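Line Item Eleven

6 min read
14 shares | 3 comments

Nelly Marulanda opened the budget file at 7:40 and found the total unchanged. Zaldale had approved 962 hours of demonstration time for the kitchen program. The request from Jilldale was for 200 more, plus two spare grippers, and the money for both sat in one row.

She put the request on the wall display for the others. Hugo Casado read it standing up.

"Spares are a one-time cost," he said. "Hours recur."

"Hours end in September," said Estíbaliz Vidal. "Spares get stored."

Marulanda entered both positions in the notes column and went next door. A plate was being held upright in one gripper. The microwave was open on the round table.

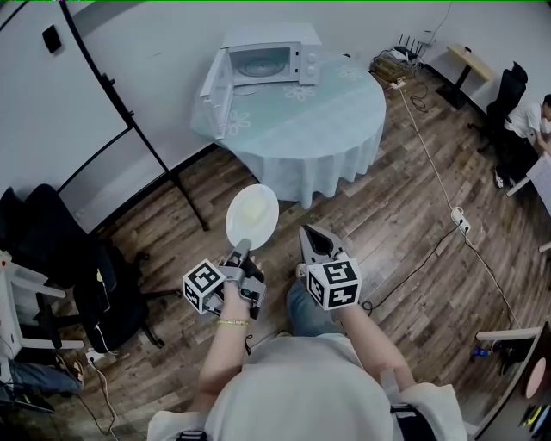 Second Revision

Brahim Hegazy had built the cost model. It priced a task by operator time, setup time and wear on the fingers. Wear was the weak term. He had taken it from a supplier table at Arrieta, and the table assumed metal parts. The kitchen program handled dishes and small plastic containers.

"What happens if wear is double?" Marulanda asked.

"Then you run out of fingers before you run out of hours."

"How long before?"

He changed one cell. "Five weeks."

She had him change it back and save both versions. Casado wanted the lower figure sent. Vidal wanted neither sent until someone measured a used finger against a new one. Marulanda split the row in two, moved 11 percent into spares, and cut the hours to fit.
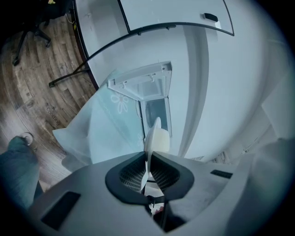
Gripper finger and open container, kitchen program.

The form required a justification of one sentence. She wrote: "Wear rate unknown." Then she submitted it and began the form for a caliper.

3 comments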